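Mornard Openings: a small collection of first paragraphs from historical novels

README, last updated 2021-05-31 by Nele Postma

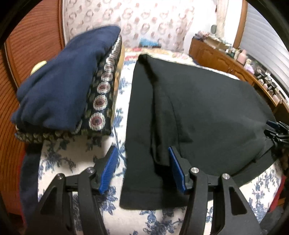 Historical fiction has a habit of starting slowly, and this collection began as an argument between me and Jasper Bakker over whether that is true. He said most writers in the genre spend their first page on weather and family trees. I said they mostly start with a person doing something, often something quite dull. We gathered openings to settle it, and then kept going long after the argument had lost its heat. My favorite kind turned out to be the household opening, where a book starts with some ordinary object nobody would fight a war over: a loaf, a bucket, a dark piece of clothing lying folded on a bed with its hem hanging down over the side. I have a weakness for those, and you will find that the tag for them (household) has been used a little more generously than the others. Sorry, Jasper.

What is in it

There are 420 openings, each one the first paragraph of a novel or long story set at least a generation before it was written. All of them come from books that are out of copyright, or from members of the Brundham writing group who gave us their unpublished first pages and said yes in writing. The group's pages make up 115 of the total. They are marked "brundham" in the source column, so if you only want printed books you can leave them out with one filter.

Everything sits in one file, openings.csv, with these columns:

id - a plain number, never reused, even when we drop an entry
title - as on the title page, long subtitles trimmed
year - year of first publication, or year written for the group's pages
setting - the period the story is set in, in words ("reign of Charles II")
text - the paragraph itself
tag - one of weather, household, journey, letter, death, crowd, other
tagged_by - NP or JB
source - printed or brundham
note - whatever we felt like saying at the time

How we chose

Neither of us is a scholar, and we chose books the way most readers do, by following one to the next. A good many came from a box that Jasper's aunt left him, and that box leaned heavily toward sea stories and the French Revolution. Please don't use the collection to say what share of all historical novels open with a storm. It can tell you what share of ours do, and that is all.

Where a first paragraph was only a line or so, we took the next one too and put a slash between them. Where it ran past 2000 characters we stopped at the nearest full stop and wrote "cut" in the note. Old spelling has been left alone. Prologues gave us the most trouble. In the end we decided that a prologue counts as the opening if it is told as story, and doesn't if it is the author explaining how an old manuscript was found in a chest. Those chest prologues are great fun, and we have kept 17 of them in a separate file called chests.csv, with the same columns.

Tagging

Each opening was tagged by one of us, on our own, usually in the evening with a cup of tea. We then swapped and grumbled. Where we still disagreed, the first tag stood and the other person's view went into the note, so do read the notes, some of them are longer than the paragraphs. "Crowd" was added late, after I noticed how many books start in a marketplace or at a hanging, and the earliest entries have been gone over again only in part.

Known problems

A few accents were lost when the file moved from Jasper's old computer to mine. Two books by Papadopoulos share a title and I may have mixed up their years. The setting column is uneven - some entries name a king, some a century, and one just says "long ago," which was all the author would tell us.

Using it

Take it for teaching, for writing exercises or for plain nosiness. For the printed entries there are no conditions. For the Brundham pages, please keep the writer's name with the text and don't print them in a book or magazine without asking. Ask me first and I will pass it on.

The Zurkus script in the tools folder picks an opening at random and hides the title, which makes a nice warm-up for a class. It needs Python 3 and nothing else.

Next

More entries are planned for September, when the group starts meeting again and I can badger people in person. Corrections are very welcome at any time, especially on dates. Please give the id number, and the edition you are looking at if you have it to hand.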